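The Burglar Who Alphabetized

Elspeth Imrie has been a night dispatcher for 32 years, and she says the call she thinks about most came from a woman who wanted to report that her spice rack was in the wrong order.

"I asked her was anything missing," Imrie says. "She said, 'The nutmeg was never next to the oregano.' I asked her again was anything missing. She said she'd have to get back to me."

She got back to her eleven minutes later. A coin collection was gone, along with a camera and the good half of a jewelry box. The spices, it was established, now ran from allspice to turmeric.

That was the second of the break-ins on the east side of town, and the first one anybody bothered to report. By the end of July there had been nine. In each of them somebody came through a back window between two and four in the morning, took small things that fit in a coat, and tidied something on the way out. A bookshelf. A sock drawer. In one garage, a coffee can of mixed screws had been sorted by length on the workbench, which must have taken some time.

We met at the diner across from the county building, at the end of her shift and the start of my day. She ordered a patty melt at 7 a.m. and dared me with her eyes to mention it.

I asked what people are like when they call in a burglary.

"Embarrassed," she says. "You'd think mad. Mad comes later, when they talk to the insurance. At first they apologize to you. They say the house is a mess. I'm on the phone, I can't see the house."

She kept a pad by her console that summer, separate from the official log, where she wrote down what had been straightened. She didn't tell her supervisor. She didn't think it was evidence of anything, she says, and there is no box for it on the form. The form has a box for livestock. 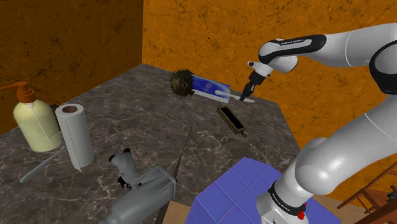

Lorne Lapointe remembers the pad differently. In his version everyone on the night desk knew about it, there was a small pool going on what would be tidied next, and he lost 90 dollars over the summer by betting on shoes every time. He would also like it known that shoes were a reasonable bet.

Imrie neither confirms nor denies the pool. "Lorne should save his money," she says.

The trouble with a tidy burglar is that the police had very little to go on. Broken glass was swept up. Twice it was put in the recycling. One homeowner slept through the whole business and only noticed on her way out to work, when she found her keys on the hook where she had been meaning to hang them for years. She told the officer she felt rested. He wrote it down.

"You're supposed to feel violated," Imrie says. "And they did, I'm not making light of it. There was a man who lost his wife's rings and I stayed on with him until the car got there, and then a while after. He didn't care one bit about the magazines being stacked. But then you'd get another one who'd say, well, the pantry looks nice."

The break came on a Thursday. It came, as these things do, from somebody who couldn't sleep. Tegwen Jarman was up at ten past three with a bad hip and a bowl of cereal when she saw a light moving in the kitchen next door. Her neighbors were at the lake. She called it in, and Imrie took the call.

I have read the transcript. It is short, and most of it is Jarman.

"She gave me a commentary," Imrie says. "She's whispering. 'He's at the sink. He's got a sponge.' I said ma'am, please stay away from the window. She said, 'He's doing the burner grates.' She was impressed! I could hear it."

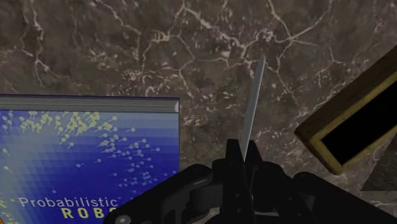 Two patrol cars went out with their lights off. Imrie kept Jarman on the line and asked her for a description, and got a thorough one of the kitchen. Pressed on the man himself, Jarman offered that he was medium. She was asked medium what. She said medium all over.

He was still there when the officers came up the back steps. He had a backpack with a watch and two silver picture frames in it, and he was wearing the neighbors' dish gloves. According to the report, he asked if he could finish rinsing. He couldn't.

Iker Alcaraz, 32 hours later, was the public defender who drew the file. He wouldn't talk about his client, and I wouldn't expect him to, but he was willing to talk about the case as it appeared in open court, over a bad phone line, from what sounded like a stairwell.

"The prosecutor described it as a signature," Alcaraz said. "I described it as a mitigating circumstance. The judge said he had a teenager at home and would need a minute."

The plea covered six of the nine houses. The other three are still open. Much of the property came back through a pawnshop two towns over, where the owner had logged 313 items that year and remembered this seller for bringing everything in labeled envelopes. The coins were returned in date order. The rings came back too, and Imrie heard about that from the man himself, who called the non-emergency line to tell her and got told off by the morning desk for tying it up.

I asked if she ever feels sorry for the guy.

She took a long time over this, and over the pickle.

"I feel sorry for his mother," she says. "No, I don't know. He went into people's houses while they were asleep. You can't do that and then do the dishes and call it square." 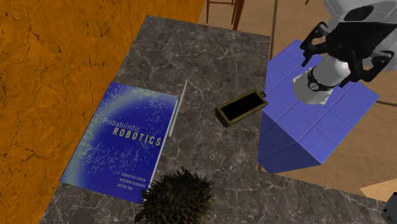
The county is replacing the dispatch software this fall with a system called Clovusent, and everyone on the night desk has been sent home with a training binder of 300 pages. Imrie has read hers as far as the table of contents. She is told that the new form will have a free text field for unusual circumstances, limited to two lines, and that the livestock box is staying.

She still has the pad. She let me look at it but not take it with me. The entries are in pencil, one to a line, no names and no addresses: spices, screws, socks, paperbacks (by color), Tupperware with lids matched. Next to that last one she had drawn a star.

"Well," she says, taking it back, "have you ever tried it?"

She paid for the patty melt before I could get to my wallet, and went home to bed.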